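Student operators wanted, shelf-picking project, fall term
Wasmont College Robotics Club

The club is looking for students to join the shelf-picking project for the fall term, starting in August. We have places for operators, two people for data cleanup and one for hand maintenance. You don't have to be an engineering major and you don't have to be a club member yet. Dues are $25 a term and you can pay after your first month.

What the project is

We teach an arm with a five-day-a-week schedule and not enough people to fill it to take things out of shelf cubbies and put them back. Last year's group recorded 555 usable picks, nearly all of them boxes and cans. This year we are on produce, which rolls, bruises and comes in no standard size. The goal is a entry in the Cleder student challenge in spring, where the item list is kept secret until the morning of the run.

Fruit set one is apple, pear and mangosteen. The mangosteen is the one people ask to try first – the leafy top gives the fingers something to catch on, and a grip from the side works better than one from above. 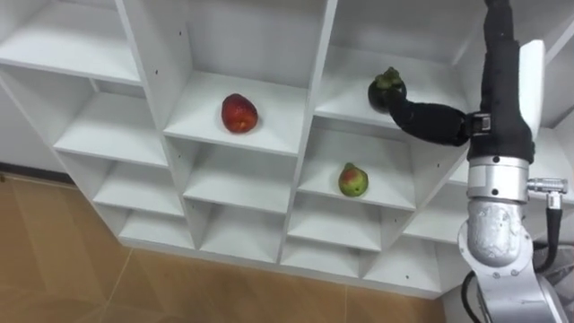

What operators do

You work in pairs, one on the controls and one on the log sheet, and swap at the half. A session is 55 minutes. You place the items according to the layout card, run each pick, mark it good or bad and note the reason if it was bad. It is repetitive work. Please think about that before you apply.

Who can apply

Any enrolled student, first years included. You need one free slot a week for the whole term and closed-toe shoes. Training is two evenings with Sudheer Thampi, who runs the Skála control software. For the data jobs, some Python helps. For maintenance you should be comfortable with small screws and patient with cables.

Pay

Operators get course credit or $58 a week from the project fund, your choice. The data and maintenance jobs are credit only this term.

How to apply

Send a short note to Everett Achterberg, faculty adviser, through the club page. Give your year, your major and the times you are free. No résumé needed. Or come by the Gekau Building lab on Monday at 5 p.m. and watch a session first. We answer everyone, usually within a week.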